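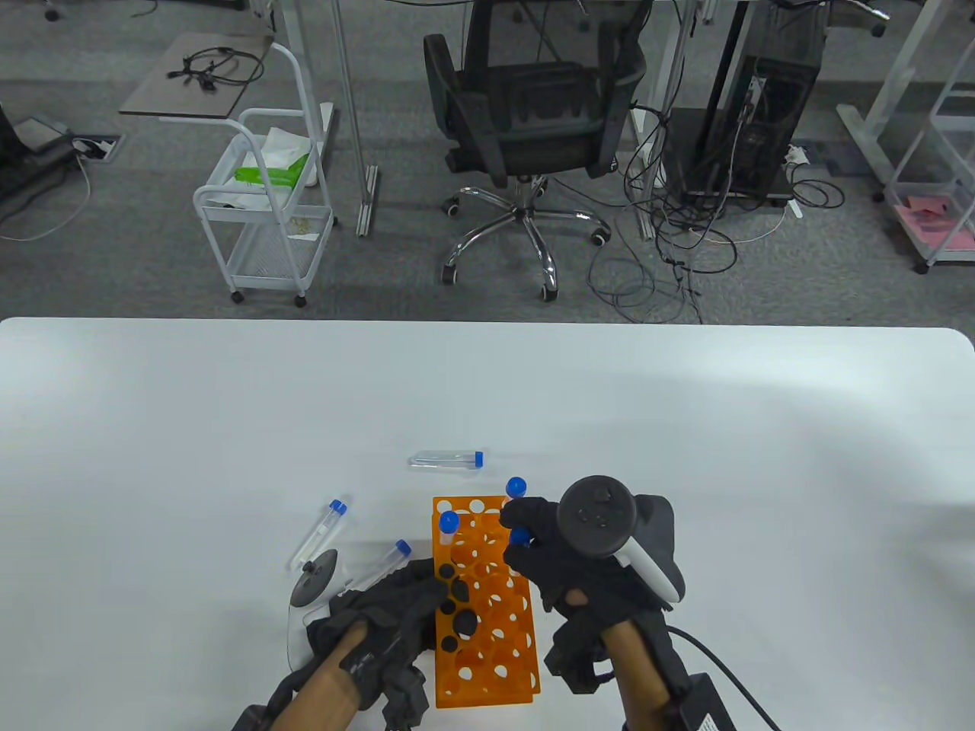
Spent the afternoon putting tubes back in a rack, a job I'd have said took four minutes. Orange rack, blue caps, black gloves: it looks like a sweet shop run by burglars. One of the tubes had gone to lie down at the far side of the rack, cap and all, and I envied it.

I should say I'm fond of the orange rack. We have a grey one as well, from Avcı, and it makes every tube look as if it's waiting for a bus.

House rule at Jurudbridge, as laid down by Necati Bilgin: caps tight before anything goes near a rack. He wrote it on a sticky note in August. The sticky note has since been lost under a rack. 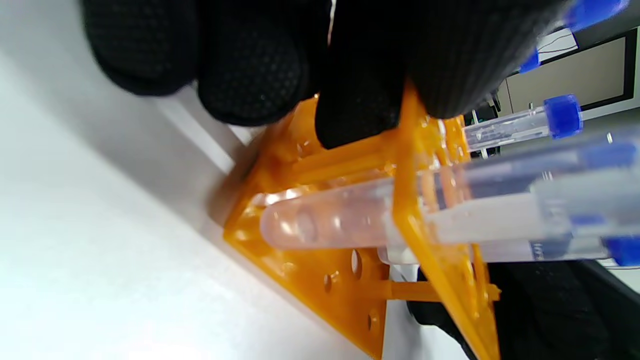

Last edited 16:37

Tubes with pointed ends are a strange thing to ask of a flat table. They won't stand, so they lie about, and the moment you reach for one it sets off for the edge. Tubes on their sides in among the orange, blue caps off to the right, and a glove on top of the lot. I call this filing.

Defne Uysal says you should fill a rack from the back row forward so your sleeve never crosses a full hole. Sensible. I fill mine from wherever I happen to be looking.

She also sorts by label. I sort by which one is nearest, and we've agreed not to discuss it before lunch.

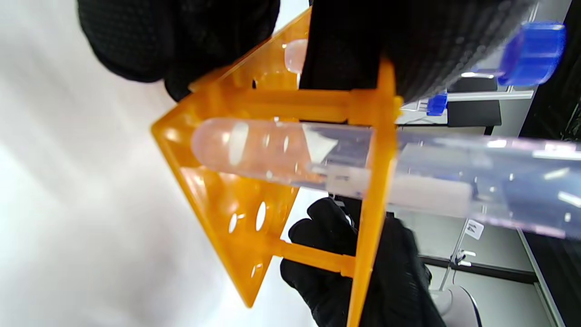

Then there's the question of gloves. The ones with the bumpy grip are far better than the smooth sort we had before, which turned every cap into a bar of soap. The price is that you can't feel whether a cap has caught its thread or is merely resting there to be polite.

We bought a box of 1000 tubes from Fleso because it was cheaper than two small boxes. I'd like whoever did that sum to come and find the shelf for them. (It was me. There's no shelf.)

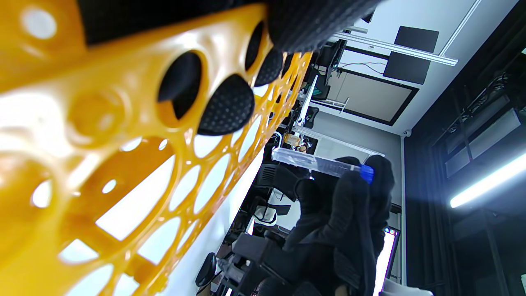

Shiela Lagman

I do my checking sitting down: tube held up sideways, blue cap at one end, squint, next. The chairs here are decent, which has done more for my standards than any training day.

Ferhat Özkan wants 28 of them racked and on his desk by nine tomorrow. He has asked for the grey rack.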